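**Review: the Drolano Student Planner (secondary edition)**

The Drolano planner was trialled by our Year 11 study skills program over two terms, beginning in August. Each of the 28 students enrolled received a copy and was asked to use it for homework, assessment dates and revision.

The weekly layout is clear, with a column for every subject and a margin for notes to teachers. Students who had never kept a diary were filling it in without reminders after nearly 3 weeks. The monthly pages are less useful - the boxes are too small for anyone studying 5 subjects or more.
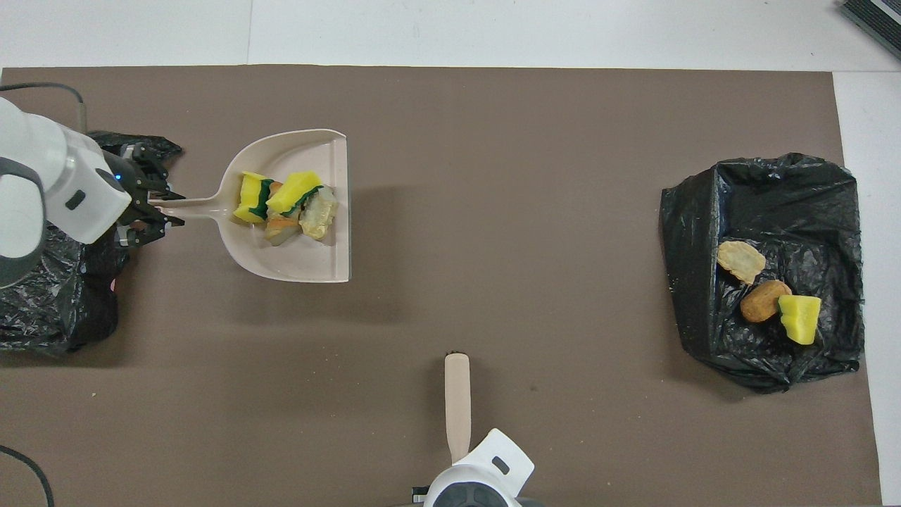
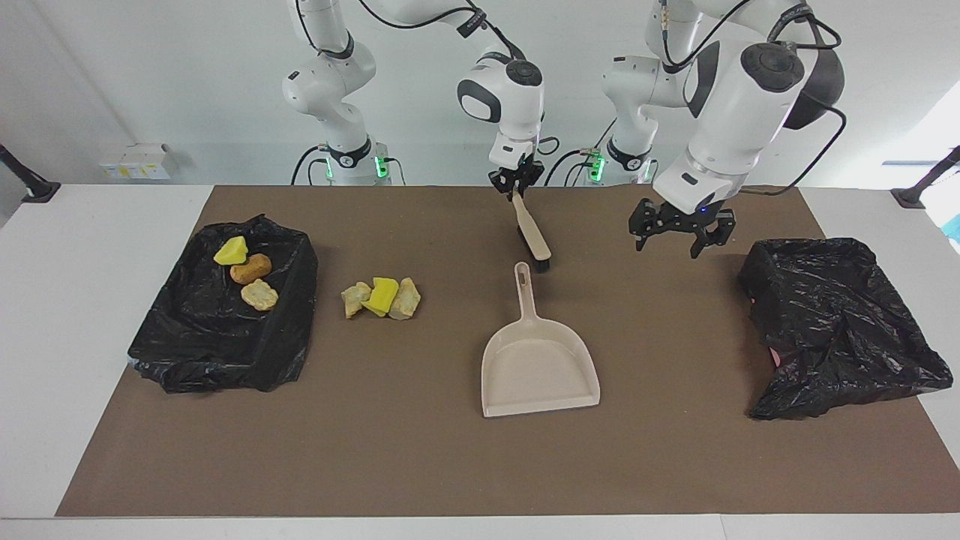 The cover proved weaker than expected, and several copies had lost a corner by the end of term. The Stinlow planner, which the school used previously, was sturdier but offered no space for long-term goals.

Kiri Ruawai, who coordinates the program, has asked that the revision timetable be moved to the front in any future order. Staff otherwise favour keeping the Drolano for senior classes. It is not recommended for Year 7, where a plain homework diary remains adequate.

Rating: 3 out of 5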